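OK so a thread about the fault that ate my whole June, for anyone else running a two-arm cell. Our setup at Stukstead is two small arms on one rail, passing little metal things back and forth. Keychain stuff mostly.

The symptom: in the middle of a handover one arm would just tug. Hard! Then both would stop with an overload error and I'd get a buzz on my phone in the kitchen.

I blamed the fingertips first, because small rings are horrible to grip. There's so little to hold and they swing.

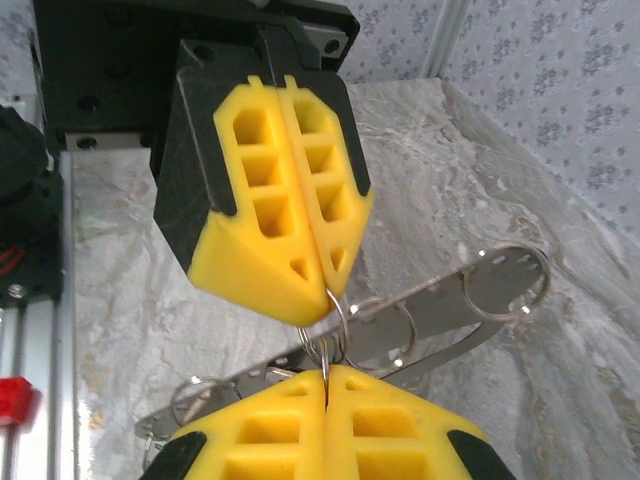 Who is supposed to let go first in a handover? The giver, and only after the receiver has reported a firm grip. That report is the whole safety story, so if it's late or wrong you get a tug of war.

And ours was late. The receiver's "got it" message normally turned up fast, but every so often it took 800 milliseconds. The giver's timeout was set to 600. You can see where this is going.

At 600 the giver didn't open, it went to its "retry" move – a small pull back toward home. With the other arm already clamped on. Who wrote that retry move? Me, in a hurry, last winter.

Eftychia Tsolakis found it, not me. She put both logs on one clock and the gap was right there. I'd been reading them in 2 windows like a caveman.

Why the delay? We log everything through a little program we call Zinden, and it was writing to disk on the same thread that passes the messages. Big write, late message, tug.

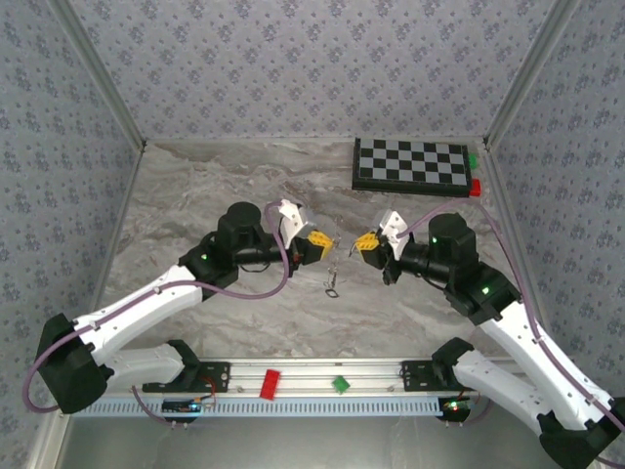

So, what we changed. Timeout now means stop and hold, full stop. No pulling, no clever recovery. Logging has its own thread. And we cut the force limit for the whole handover, so even a dumb tug is a weak one.

Thodoris Kouris also made me redo the stop button test with the arms mid-handover. I'd only ever tested it with them parked (yes, I know). It passed, but I was sweating.

Damage so far: one stripped gear and one very long email to our boss. The spare gear is still in the mail, so we're running on the old one from the drawer and it whines a bit.

If you have a retry move anywhere in your code, go read it tonight. I'll post the log script once Eftychia has cleaned out my comments.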